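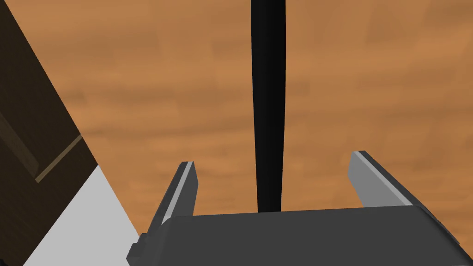

A black pole, narrowing towards its lower end, before a wood-grain surface

Taper (woodturning)

In woodturning and furniture making, a taper is the gradual narrowing of a round or square part along its length. It is most often met in table and chair legs, but also in tool handles, lamp stands, curtain poles and the masts of small boats. A part which keeps the same thickness from end to end is called parallel or straight.

Form

Makers normally describe a taper by two thicknesses and the length between them. If a leg goes from 40 mm to 24 mm over a length of 400 mm, it loses 16 mm, and the taper is written as 1 in 25. In a straight taper the loss is equal in every part of the length. In a swelled taper the sides are slightly rounded outwards, so that the part seems fuller in the middle. Many legs combine a parallel upper section, where the joints are cut, with a tapered lower section. On square legs the taper is often made only on the two inner faces, and the outer faces remain vertical.

Methods

On the lathe, the turner first makes the blank round and then cuts it to the final thickness at several marked places. The wood between these places is removed afterwards, working from the thick end to the thin end. Cutting in this direction follows the grain and leaves a cleaner surface. Long and thin parts may bend under the tool, and for them a support called a steady is placed near the middle.

Without a lathe, a round taper can be made with a hand plane. The square blank is tapered first, then its corners are planed away to give 8 sides, then 16, and the remaining edges are smoothed with a scraper. This method is old and is still used for masts — the length of these is usually too great for a lathe.

Square tapers are sawn or planed. In workshops with machines, the blank is held at a small angle in a simple wooden holder, known as a tapering jig.

Use in furniture

A tapered leg puts less wood near the floor, where it carries no joint, and makes the furniture look lighter. In his workshop manual Skallier, the furniture maker Syahrul Chong advises that the foot should not be thinner than half of the top. He makes an exception for metal feet, which may be narrower.

See also

Spindle turning
Spokeshave
Table leg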